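Coasters on the reading table, yes or no?

tutden_pages
Okay, I've been won over. I used to roll my eyes at coasters, and now I want one under everything I drink. We have a light wood-grain table that everybody piles books on, and my water bottle has been parked on a round dark red coaster next to my green cup. I love how it looks!
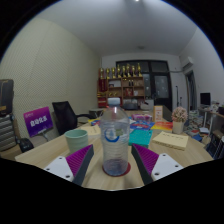

Flaltstead Readers' Club – Swap Table board

Question for the group: should we get a set for the whole table before the June swap? Bhupendra Kashyap says Fesau has plain round ones, 2 to a pack.

hebdenreader
Yes please. That dark red against the pale wood is so cheerful. And is that a teal book I spy behind the bottle? I want to know what it is!

old_margins
I'm going to disagree a little. Coasters are great for mugs. A plastic bottle with the cap screwed on doesn't need one, and they take up room we could use for books. We had 447 titles come through last year and the table isn't getting any bigger.

tutden_pages
Fair, but it's a pretty small circle! I'm posting one more with the bottle off it so you can see how little space it takes. Look past it and you get the gift box with the red bow too, and the trophies on the shelf.

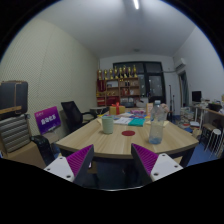 Green cup, red coaster and bottle, with the trophies at the back.

hebdenreader
Oh, that bow is great. I'm on team coaster. The cup is the one that should be sitting on it, though, if we're being picky.

old_margins
Thank you, that's my whole point. Cup on the coaster, bottle wherever. And could we please move the drinks down to one end? White pages and an open cup that close together make me nervous.

tutden_pages
Drinks at one end works for me. I still say the bottle gets one – mine sweats like crazy in summer and leaves a ring.

papercut3
Cork ones are nice too. I got mine in Hebden and they've lasted 3 years. You can write names on the back.

old_margins
Cork I could live with. Put me down for one pack, and I'm keeping my bottle on the floor.

Recent topics
Swap table: what to bring in June
Best pads for book notes
Who has the Tutden reading list?
Gift wrap tips for paperbacks

Contact the moderators | Copyright September 2005 Flaltstead Readers' Club | Back to top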